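Folding for a living: a chat with the owner of Bakos

I have a drawer at home that won't close. It's full of cloth bags, a tangle of charger cords and one flattened box I keep meaning to do something with. So when I got the chance to spend a morning with the owner of Bakos, a one-person tidying service in Jordale, I brought a notebook and (I admit it) a photo of the drawer.

She laughed at the photo for quite a while. "I've seen 26 of those since November," she told me. "It's always bags on top and cords underneath."

We sat down with coffee and I asked where she starts. "Fabric, every time! It takes up the most room and it's the easiest thing to flatten. Put it on a big table, spread it right out, smooth it with your palms and look at the shape you've got before you fold anything." She likes a round table because she can walk around it, though she says clients with square ones do just fine.

What about things with gathers or a ruffled edge? I always give up on those. "You start at the plain end," she said. "Let the gathered part be lumpy. It's going to be lumpy anyway, so put it in the middle of the fold where it can't push anything over."

Cords are her least favorite job, and she saves them for after lunch. She lays the whole knot on the table and loosens it from the outside, never pulling. "People pull. I pulled for 20 years! Then you have a smaller, harder knot." Small adapters and clips come off first and go in a dish. She sells a little kit of cord ties under the name Pukaser, 21 to a pack, and swears she didn't bring it up to sell me one. (I bought one.)

And cardboard? She keeps it flat, stacked with the biggest sheets on the bottom, and lets it go once the stack gets in the way. "Keep two boxes you love. The rest can leave the house." 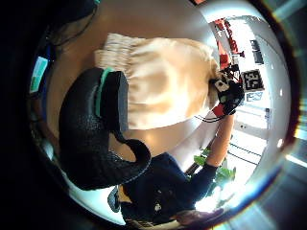
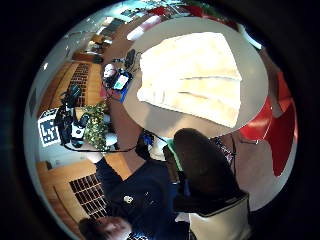
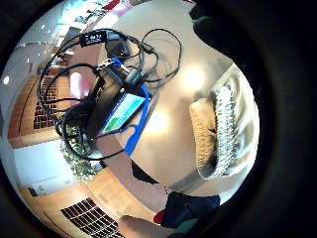
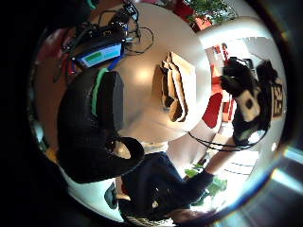 Cream fabric in the first two, cables in the third, and brown cardboard on the table in the last.

What she's doing next

Her spring workshop, run with the Umerix craft store, opens for sign-ups on 16th February. Bring one drawer's worth of stuff in a tote. I've already packed mine, cords and all.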